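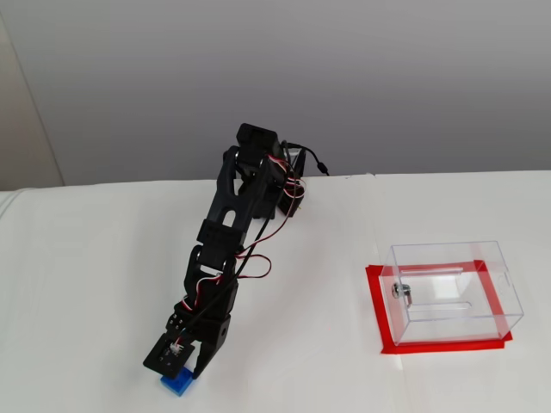
Why mark the position of a storage box on a tabletop with tape?
A taped outline gives the box a fixed location, so that anyone clearing the table can return it to the same place without measuring or asking.

FLOMENT INTRODUCES CLEAR ACRYLIC TABLETOP BOX AND OUTLINE TAPE

For release 5/5/19

Floment today announced the Irkum box, a slot-topped container in clear acrylic for small parts, blocks and hand-sized items used on shared tables. The box is offered alone or as part of the Irkum Table Set, which adds one roll of red outline tape and a printed layout sheet. Both versions are available to schools, workshops and offices through Floment's regular distributors.

The Irkum box measures 200 mm by 178 mm at the base. The walls are vertical, with no taper from rim to base, and the footprint at the table surface is the same as the footprint at the rim. A user looking straight down sees one outline and can align it with the tape by eye. Earlier Floment boxes had sloped walls for stacking, and customers reported that they were often set down slightly turned within the marked area.

Wall joints are solvent-bonded and carry no colored adhesive. Edges are flame-polished on the upper rim and machined on the lower. The base is flat, without feet. Clear material was specified so that contents can be checked from a seated position, and so that the marking on the table remains visible through the base while the box is being positioned.

Outline tape

The tape supplied with the set is a matte red vinyl with a low-residue adhesive, intended for painted, laminated and sealed surfaces. Red was selected after comparison with yellow and green on white tabletops, where it remained easiest to distinguish from a standing position under ordinary ceiling lighting. Floment does not recommend the tape for unsealed wood or for tables cleaned with acetone.

The layout sheet gives a rectangular outline larger than the box on all four sides. The margin lets a hand reach down each side of the box and leaves the tape clear of the base edges, which otherwise lift the corners over repeated use. Corners may be overlapped or butted. Overlapped corners hold longer, but leave a small ridge that collects dust and should be wiped with a damp cloth when the table is cleaned.

"The request we had most often was for a box that people put back in the same spot," said Noémie Zacharias, product manager at Floment. "We spent more time on the base and the margin around it than on the rest of the box. The tape was originally a separate item in the catalog, and customers were already buying the two together."

Table layout

The standard layout is drawn for a tabletop of 1510 mm by 757 mm, the size of the Wike table in Floment's current furniture line. It places the box on the right half of the surface and keeps the left half for work in progress. A mirrored version is printed on the reverse of the sheet. The layout can be used on other tables of similar depth; on shallower tables, the outline should be moved toward the back edge and the front margin kept as drawn.

Floment recommends one box per outline and one outline per user. Where two users share a table, the boxes should be placed at opposite ends, with the outlines parallel to the long edge. Small single-color items such as blocks, caps and counters can be stored without dividers. Mixed items should be divided with the Dalus insert, a two-way partition sold separately.

"Setup is a job for one person with a ruler and a cloth," said Adebayo Balogun, technical support lead. "Clean the surface, let it dry, set down the long sides first. Most of the calls we take about lifting tape come from tables that were still damp."

Care

The box should be washed by hand in lukewarm water with mild soap and dried with a soft cloth. Abrasive pads, glass cleaner containing ammonia, and dishwashers will cloud the surface. Light scratches can be reduced with a plastic polish. Tape should be removed slowly at a low angle and replaced when the edges begin to curl.

Availability

The Irkum box and the Irkum Table Set ship in single units and in classroom cartons. Replacement tape is sold by the roll. A deeper version of the box, with the same base dimensions and using the same outline, is planned for September.

About Floment

Floment designs and supplies tables, containers and marking materials for classrooms and shared workrooms. Layout sheets for all current tables, including the Wike, can be requested from the company's technical support desk.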